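The case for the shallow tray

Jewelry organizers are oversold. The Kalell insert has 12 compartments, and each one hides a tangle. A plain cardboard box lid on the bed holds bracelets in a shallow spread, with the whole set in view.
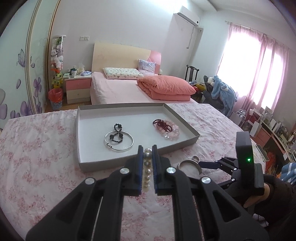
Sorting

Beaded strands may overlap. Rings need a smaller dish — a low rim does not stop them from ending up on the sheet.

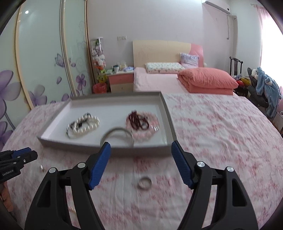
Depth is the figure that matters. I would cap it at up to 2 inches; the Branetti box exceeds that and gets dug through. The same limit suits brushes and jars. Tall items stand, short ones stay visible, and a lid adds nothing.
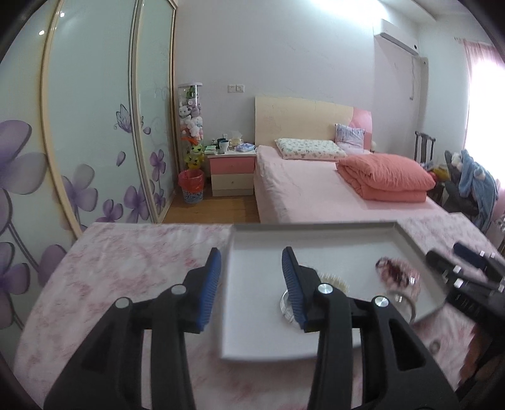
Buy the organizer later, if at all.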